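Moved house after 12 years in the same place. A thread on what I'd do differently, mostly about paper and mail. 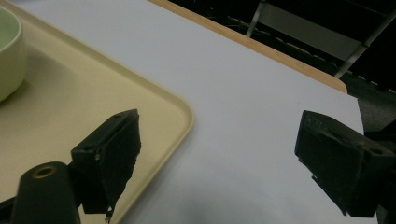

Evdokia Michailidis
@evdokiamich · 3 June 2026

1/ Start the change of address early. I did mine 10 days ahead and the first week of mail still went to the old apartment. The new tenant, Markos Kontogiannis, was nice enough to text me.

2/ Go through your bank statements for a full year and write down every company that charges you. I had a list of seven from memory and missed the ones that bill in December.

3/ Insurance was the slowest. The renter's policy is tied to the address, so they closed the old one and opened a new one. Ask for the end date and the start date in writing. Mine had a gap of a day and I had to call back.

4/ Movers: got quotes from Brirden and Fallahi. Fallahi was $233 cheaper but charged extra for stairs. Read the part about stairs.

5/ Label boxes on the side, where you can read them in a stack. I wrote on the tops. Spent an evening lifting boxes to find the coffee filters.

6/ One folder stays with you the whole day – lease, IDs, the check for the deposit, prescriptions. Mine went in the truck by mistake and I signed for the keys an hour late.

7/ Take meter readings at both places and email them to yourself. The power company estimated my last bill and the estimate was high. They fixed it once I sent the number.

8/ Books go in small boxes. I knew this and still filled a big one. It's in the hall and it's staying there until Nima comes over on the weekend.

9/ Rarkthorpe people: the recycling center takes flattened boxes but you have to pull the tape off first. The one by the library doesn't ask.

10/ Still waiting on the car registration. Will add to this when it shows up.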